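断水と給水の列のこと

12月に入ってから、うちの地区の断水が長くなった。前は夜中だけだったのが、今は朝の4時に止まって、次にいつ出るかは出てみないとわからない。市の水道を請け負っているLivowは掲示板に予定表を貼っているが、予定どおりだったことは引っ越してきてから数えるほどしかない。

給水車が来るのはTamevbridgeの旧市場の前で、歩いて坂を下りたところにある。先月までは並べば順番が来た。今は明け方から列ができていて、番号札が配られる。昨日もらった札は233番だった。札は200番までで打ち切りになり、残りは午後の便に回された。午後の便は日が落ちてから来た。

列の先頭のほうで押し合いになったのは、打ち切りが告げられたあとだ。ポリタンクを投げた人がいて、給水車のライトが割れた。警官が前に出てきて、列はいったん解散になった。けが人の話は聞いていない。地元のラジオでは「一部の住民が騒いだ」と言っていたが、その場にいた者としては、拡声器の声が後ろまで届いていなかったのが大きいと思う。打ち切りの番号を知らないまま待っていた人がかなりいた。

水は一世帯あたり最大40リットルまでと決められている。

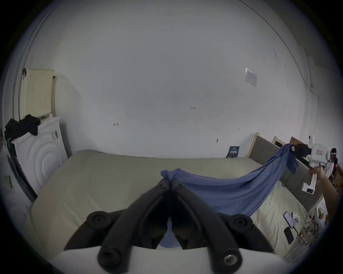

この量だと、飲み水と煮炊きで大半が終わる。洗い物は最後にまとめてやり、その水をトイレに回す。洗濯は週に一度、薄いものだけにした。厚手のものは春まで我慢するつもりでいる。体を拭くのは洗面器一杯で足りるようになった。慣れると少し減らせるが、減らしたところで札の番号が若くなるわけではない。

値段のほうも書いておく。民間のタンク車を呼ぶと、先月の倍の3,000になった。通貨が下がっているので、来週はまた変わると思う。同じ階のEssam El-Sayedさんと折半で一度頼んだ。運転手は領収書を出さず、前払いでないとホースを下ろさなかった。水は少し濁っていて、一晩置いてから上のほうだけ使った。

原因については説明がいくつもある。市はHlongwaneの浄水場のポンプが部品待ちだと言い、Livowは送電の制限で動かせる時間が短いと言っている。野党の議員は燃料の配分の問題だと言う。どれも間違いではないのだろうが、部品がいつ届くのかという質問には誰も答えていない。Prutsideの住民は先週、道路にポリタンクを並べて半日通行を止めた。その翌日だけPrutsideには予定どおり水が出たそうで、うちの地区でも同じことをやろうという話が出ている。私はまだ決めかねている。あの道は病院に行くバスも通る。

給水所には、今日から兵士が立つようになった。銃を持った若い人が何人か、車の陰で座っていた。並んでいる側は静かだった。札は昼前になくなり、私は間に合って、規定の量をもらって帰った。坂の上りで二回休んだ。台車の車輪がひとつ傷んできたので、Essamさんに工具を借りて直す予定。

次の断水予定表が貼り出されたら、また書く。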